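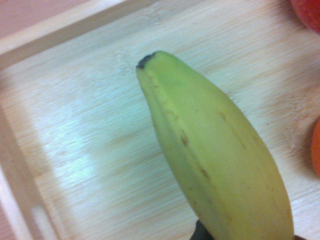
Rurnstead, 10 March 2019

Stories > Short fiction > Under ten minutes

THE LATE FERRY

The boat was at 7. Clotilde had the ticket in her glove and the letter in the other glove and no idea any more which was which.

Raining. Of course. The waiting room at Rurnstead smelled like wet coats and floor polish and there was one other person in it, an old man with a suitcase tied shut with a belt.

"You going over?" he said.

"Maybe."

"It's a boat. You go or you don't."

She sat down. Far end of the bench. Took the glove off, the left one, and it was the ticket. Put it back on.

Her sister had written the letter in September and it had gone to the old apartment, then to the other old apartment, then sat behind somebody's radiator all winter until Tươi Vương from the second floor found it and walked it across town herself. In the snow. Stood in the doorway and wouldn't come in. It looks like a family letter, she said. I have a family, I know what they look like.

Two lines. Dad is selling the house in Okden. If you want the clock come and get it.

That was all. No love, no Perrine, just the P with the tail on it she'd been doing since she was nine years old.

The clock. Clotilde hadn't thought about it in years and then she couldn't think about anything else. It sat on the landing and it ran fast and every night their father opened the little door and pushed the hand back with one finger. Never fixed it. Just pushed it back. She used to lie in bed and wait for the squeak of the door and after the squeak she could sleep.

She had called the house as soon as she read it. Disconnected. Called Perrine's number, the one she had, and got a man named Maxence Besson who was very polite and had owned that number for three years.

So now the boat.

"What's over there for you," the old man said. He had moved down the bench. She hadn't noticed him move.

"A clock."

"Valuable?"

"No. It doesn't even keep time."

He thought about that. He had a paper bag of rolls on his knee and he held it out and she took one becuase it was easier than saying no. Stale. She ate the whole thing.

"My wife is over there," he said. "Ex-wife. She wants me to look at her roof."

"Are you a roofer?"

"I was a dentist."

The horn went. Long and low, and the windows shook a little in the frames. A woman in a yellow slicker came in and propped the door with her foot and shouted that it was boarding now, right now, last one tonight, they weren't going to hold it. Rain blew in across the tiles.

The old man stood up. The belt on the suitcase let go. Shirts everywhere, a flashlight rolling, a whole box of roofing nails going off across the floor like hail.

"Leave it," said the woman in the slicker.

"I need the nails," he said.

And Clotilde was down on her knees. She didn't decide to. Gloves off, both of them, sweeping nails into a pile with the side of her hand, shirts over her arm, the flashlight under the heater and her cheek flat on the cold floor reaching for it. The horn went again. The woman was saying lady, lady. He was trying to close the suitcase and it would not close and she sat on it. Just sat on it, hard, while he pulled the belt.

Then they ran.

The ramp was slick and he was slow and she had the suitcase, god it was heavy, and the gate man was already pulling the chain across and he looked at the two of them and let it drop.

On deck she couldn't breath. Held the rail. The lights of Rurnstead were sliding off to the left and the water between was black and getting wider.

She looked at her hands.

"My gloves," she said.

He had one. He'd picked it up with the shirts. He gave it to her and she put two fingers inside and felt paper, and it wasn't the ticket.

"They'll want to see a ticket," she said.

"They'll throw you off, will they? Out here?" He opened the bag and there was one roll left and he broke it in half.

Somewhere ahead was Okden, she couldn't see it yet. She ate her half. She put the glove on over the letter and kept that hand in her pocket the whole way across.

Comments

Inès Coste: The nails!! I was on the floor with her. But did she get the clock??

roofdog: box of nails in a suitcase tied with a belt, yep, my father in law

M. Gutetti: Read it twice. Think you have "becuase" in there. Liked the dad pushing the hand back.

Inès Coste: ok but seriously part two please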